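Kitchens and Worktops > Marble worktop: seal again or leave it?

Oduor_M
Good evening to all. We have moved to a flat in Brelstead and the kitchen has a dark marble worktop, grey-brown with white veins. I like it very much, but already I have made two dull marks near the sink, I think from lemon. The previous owner left a tin of sealer called Lusholm with no instructions, only a sticker with the price. My questions are these. Must I seal again every year? Will the sealer remove the dull marks? And is it safe to put sealer where one prepares bread? 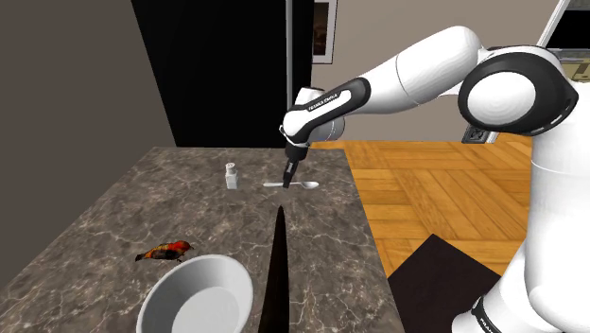

Dark marble with the white veining, spoon on top.

My wife says we should leave it alone and stop cutting lemons there. She may be right.

znaomi
Welcome Oduor. The sealer will not remove the marks. What you have is etching: the acid has eaten a very thin part of the polish. Sealer goes into the stone and slows down oil and wine, but it does not stop acid. I learned this with a glass of tomato juice in my first month.

Test before you buy anything. Put a spoonful of water on the stone and wait fifteen minutes. If the stone under it becomes darker, it is drinking and you should seal. If not, keep your money.

Kagiso P.
I disagree with the "keep your money" part. I fit worktops and I seal marble every March whether it drinks or not. A tin is cheap and a stained slab is not. My last customer waited for the water test to fail, and by then she had a ring of olive oil as big as a saucer.

znaomi
With respect, if it does not drink then the sealer stays on the surface and dries in a cloudy film. I had to remove such a film with acetone and it took me an entire afternoon. Perhaps you wipe better than I do!

Kagiso P.
Wipe it off after ten minutes and there is no film. People leave it overnight because they think more is better.

C_Barreto
For the dull marks: I used a polishing powder for marble, with a damp felt pad, in small circles. The one I bought is Mosoti. It worked on small marks but on a big one I made a shiny island in the middle of a less shiny area, so now I see that instead. If the marks are deep enough to feel with the fingernail, powder is not enough.

If you go to pads, mine go up to 3000. I stopped at the last one and it was too bright for the rest of the worktop. Look first at what finish you have.

Oduor_M
Thank you Carolina. I cannot feel them with the nail. How do I know my finish? It reflects the lamp but not sharply, like a shoe that was cleaned last week.

C_Barreto
Then it is probably honed, or polished and worn. Try in a corner behind the kettle where you will not mind the result.

zuweira_o
I will say the unpopular thing. Leave the marks. In my aunt's house in Jellusitz the marble in the kitchen is older than me, it has marks from everything, and it is beautiful. She washes it with warm water and one drop of washing-up liquid and dries it. No sealer in her life. If a person wants a worktop that never changes, there are other materials for this.

Kagiso P.
Your aunt probably has white marble. On dark stone an etch shows as a pale patch and you see it from the door.

zuweira_o
It is green, almost black in the evening. And yes, you see them from the door. I like to see them.

Oduor_M
I did the water test this morning beside the hob and again near the window. Beside the hob it became a bit darker, near the window no change. So half of my worktop is thirsty?

znaomi
That is normal, the part near the hob is wiped more often and the old sealer is gone. Seal only that part, and do not use a tin without instructions. I paid 149 for a professional to do my whole kitchen and afterwards I did the next ones myself.

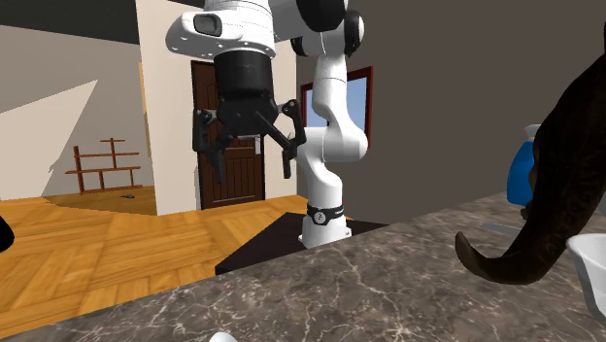

Short list for Oduor, from all the replies

1. Stop using vinegar sprays and bathroom cleaner on the stone, starting today.
2. Buy a new tin of sealer for natural stone. Read how long it must stay on.
3. Clean, let the stone dry for a full day, then seal the part by the hob only.
4. Remove what is left with a dry cloth. Kagiso says ten minutes, but follow the tin.
5. Try the powder behind the kettle before you touch the marks near the sink.

Kagiso P.
Good list. I would still do the whole slab.

Oduor_M
Thank you to everybody. I will do the hob side when my wife is at her sister's, and I have bought a large chopping board for the lemons. Does the powder smell strong? The kitchen window opens only a little.

C_Barreto
Mine smells a bit like wet chalk. Open what you can and wear gloves.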